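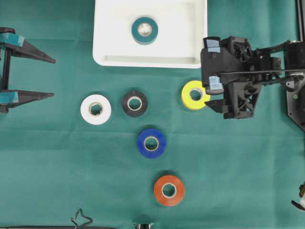
Gianni Bianchini asked after the last lecture whether the founding story of Skaltholm should be read as history at all. Please keep his question in mind while going through these notes.

Handout 2: The Coming of the Bustusis

The oldest version of the story says that the valley belonged to the Monti, a short, patient people who cut terraces into the hills and kept goats. They had no king. Disputes went to whoever was oldest at the table. They held the valley for 70 years, and the tellers have little to say about that time except that the barley was good.

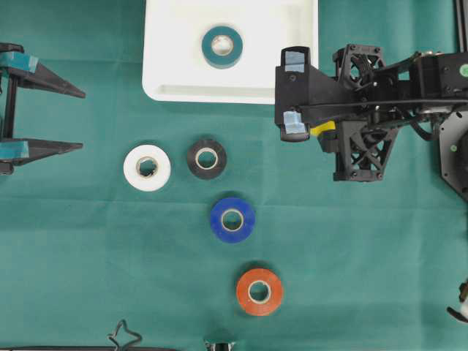 In the last of those years the river ran backward for a night. At sunrise 49 boats lay on the gravel below Skaltholm, and out of them came the Bustusis, who could call birds down by name and did not eat salt. Their leader was Brodico, a woman in the northern tellings and a man in the southern ones. The notes use "she" throughout.

Brodico asked the Monti for as much land as one goat could walk around in a day. They agreed. She sang to the goat, and it walked around the entire valley before dark.
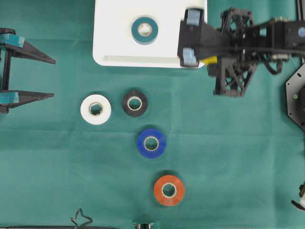
The Monti did not fight. They went up into the hills and, in most versions, into them, closing the rock behind them. Farmers used to leave the first cheese of spring on a flat stone for them. Compare the land bargain with the oxhide trick in the story of Dido and Carthage, which we read in week 2.

Points for discussion: the salt taboo, the missing battle, and the goat. A later poem adds a war with 500 dead, but its language is much younger and it borrows freely.
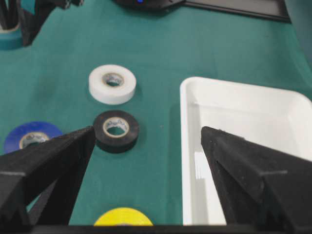 Shengli Deng objects that a younger poem can still carry an older story, and that the peaceful version may have been the one that was cleaned up. We will take this up on Monday. Bring the southern text, and mark every line where the Monti speak for themselves.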